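Round Table, Large, White
Timbridge Office Furniture - tables for shared work

The Large Round is the biggest table we make for open offices. It has a smooth white top, a curved edge with no corners, and space for people to work beside each other on different tasks.

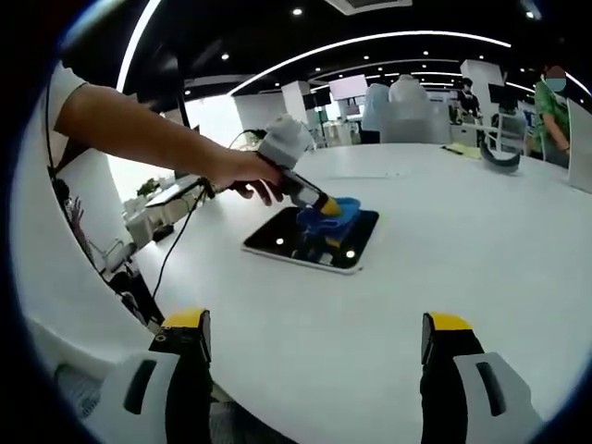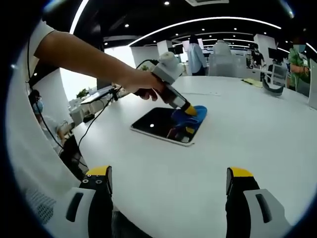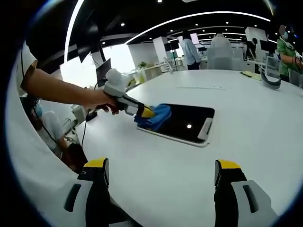 Large Round in use, with a tablet and a blue cloth on the top.

Page last changed: June, by Quyên Lò

What the table is for

Many customers first ask for a meeting table and later tell us that the table is used the whole day. People put down a tablet, a phone, a pad of paper, and they stay. For this reason we designed the Large Round as a working table. You can sit at it or stand next to it, and you can reach well toward the middle from any side.

It looks best in a wide room. In a small room the round shape takes more floor than you expect, and we advise you to look at our Gesiver half-round instead, which stands against a wall.

The top

The top is white on the whole surface. White shows dust sooner than a gray or wood color, but it also gives back the light from ceiling lamps and windows, so the table stays pleasant in a deep room. If you prefer a darker top, please write to us before you order. We can not change the color after the top is made.

Cables

There is no cable hole in the standard top. Cables lie on the surface and go over the edge at the nearest side. This is fine for one or two thin cables. If you connect more equipment, choose the version with the center opening (order code Leltico 2). The opening has a lid that closes flat.

Cleaning

Use a soft cloth, a little damp, and wipe from the middle to the edge. Dry with a second cloth. For marks of pen or coffee, add one drop of dish soap to the water. Do not use powder cleaners or the rough side of a sponge - they make the white dull and this can not be repaired.

Tablets and screens which live on the table should be cleaned with their own cloth, kept apart from the table cloth. A grain of sand from the tabletop is enough to scratch a glass. Switch the screen off if you can, fold the cloth, and press only lightly.

Delivery and assembly

The top comes in one piece. Please measure your doors and the elevator before you order, and tell us if there are stairs. Two persons can put the table together, but for turning the top over we ask for four.

Weight of the top: 54 kg
Standard top: 1,000 dollars
Top with center opening: 2,000 dollars
Legs are included in both prices. Delivery is calculated by distance.

Spare parts

Leg caps and screws are available from our partner Prajapati, also for tables of the older series. Have the number from the sticker under the top ready when you call.

Questions about sizes or colors go to Aisling Lenihan in the sales office. She answers in the mornings, until 12:30.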